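Capítulo 7. Puesta a punto de una célula de dos brazos

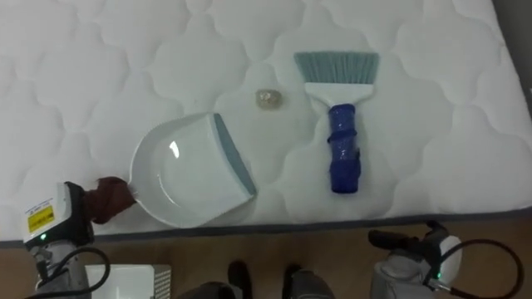 Figura 7.1. El brazo izquierdo sujeta el recogedor sobre el colchón; el cepillo y un pequeño resto translúcido quedan a su derecha.

Cuando empecé a trabajar con manipuladores pensaba que lo difícil era programarlos. ¡Qué ilusa! La primera célula que tuve a mi cargo, en el taller de Iturra, pasaba más horas conmigo debajo (llave en mano, linterna entre los dientes) que barriendo migas. De esas horas sale este capítulo, así que vas a encontrar poca teoría y bastantes tornillos.

Vamos a trabajar con la célula Stelleo de dos brazos y con una tarea muy doméstica: recoger un resto pequeño de una superficie blanda. Parece cosa de niños hasta que lo intentas. El colchón cede, el acolchado tiene relieve y el labio de goma del recogedor se levanta en cuanto la muñeca se desvía 2 grados. Sobre una mesa rígida ese error casi ni se nota, pero en blando el resto se te cuela por debajo una y otra vez, y te aseguro que se pierde la paciencia muy deprisa.

Fíjate en la funda marrón oscuro que cubre los dedos de la pinza izquierda. En mi cuaderno de mantenimiento es la pieza con más anotaciones de todas. Yo la reviso al empezar el turno: paso el pulgar por la cara interior, busco zonas brillantes o cuarteadas y compruebo que no gire sobre los dedos. La cambio a los 2.000 agarres aunque tenga buen aspecto. Una vez quise estirarla un poco más y acabé repitiendo una serie de 376 ensayos, con el mango resbalando milímetro a milímetro en cada uno.

Luego están los cables. Los dos brazos llevan un cable negro que sale en curva, y esa curva hay que respetarla. Si la recoges demasiado con una brida, tira del conector al girar la muñeca; si la dejas muy larga, tarde o temprano se engancha con el borde del colchón. Mueve el brazo a mano por todo su recorrido, despacio, antes de apretar nada. Con el controlador Ritholm, además, conviene mirar los pilotos de las pinzas: verde en las dos, o no seguimos.

Al terminar el capítulo deberías saber hacer lo siguiente:

Montar y sustituir la funda de los dedos.
Tender los cables y comprobar su holgura.
Ajustar la altura de la muñeca sobre una superficie blanda.
Rellenar la ficha de revisión Sisov (página 33).

7.1. Antes de dar tensión

Ten a mano la ficha, un paño sin pelusa y el juego de llaves Allen. Empezaremos por el brazo izquierdo, con la pinza abierta y la parada de emergencia pulsada.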